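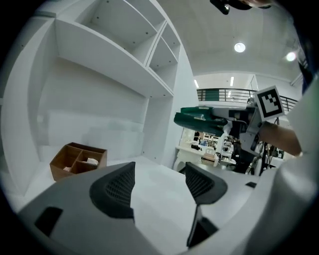 ## Fastine hand-held grippers, up close

We've been trying the Fastine pair from Pusura, and I love how direct they feel – you reach, you squeeze, the fingers follow! More pictures as we work through our 50 tidying tasks.

The sorting box sits on the table for this one, and cloth is my favorite test (so floppy, so many ways to grab it).
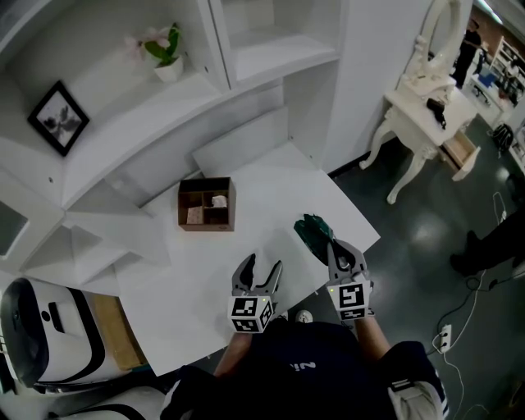

*Green cloth in the right gripper, left one open over the table.*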